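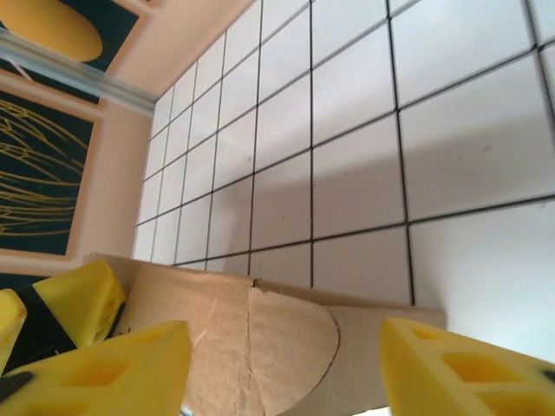 Yesterday our gripper closed on a box and did not open again for roughly four minutes. I want to write it down while I remember. The software is Sondow, the arm is from Comura, and the fault was ours. We teach the fingers to take cardboard from the top edge. But our cardboard has a half-round flap cut into its face, with a crease running through it, and a soft place like this gives a wrong force reading. The controller believed it was holding nothing, so it squeezed more.

The second problem is worse. I pressed the stop on the screen and the arm stopped, but the fingers kept their force. I had always thought that stop was for everything. It is only for the arm. For the gripper you must cut the power at the wall, and I had to walk around the table to reach the switch.

We repeated it today with the force limit set to 200 and only empty boxes. Same result, two times. 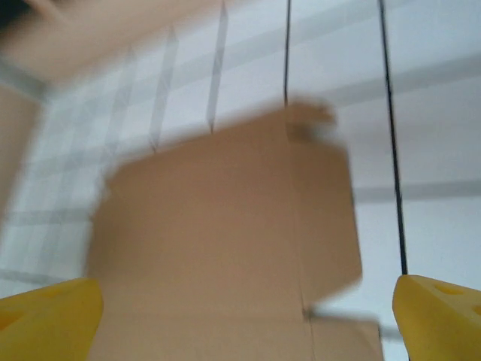
Octavio Villca wrote to me that at Estum they had this same fault in May, and that a new force limit will only hide it. He says to wire both stops to one button first and tune later. I agree with him.

So this is what we change before the next run:

1. One red button for arm and gripper together, on the side where the person stands.
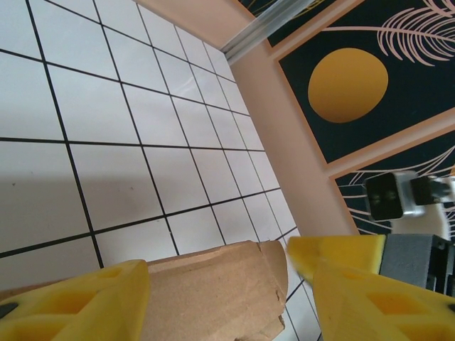

2. No hands near the fingers until the gripper power is off. The screen saying "stopped" is not enough.

3. If the reading is zero and the fingers are still closing, the program must open them and wait for a person.

Leonor Fonseca is wiring the button now. I will post the log when I have cleaned it.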